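I spent most of March with three grippers on my desk, trying to work out which one could open a door without making me cry. The Virken pinches hard, the Sovlow is soft and a bit dopey, and the Thiele cost me 800 bucks used (worth it!). I ran 46 pulls on each with the same arm and the same controller – yes, my wrist hurts from the reset button. 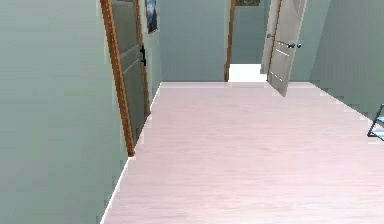 Handles are where the Sovlow fell apart for me, all squish and no grip. Matvii Levchenko told me to quit guessing and run it in simulation first, so now I do my homework in rendered hallways. I love a black lever on a gray-green door, it's so easy for the camera to pick out! The silvery knobs farther down worry me a lot more, and I'm giving those to the Thiele.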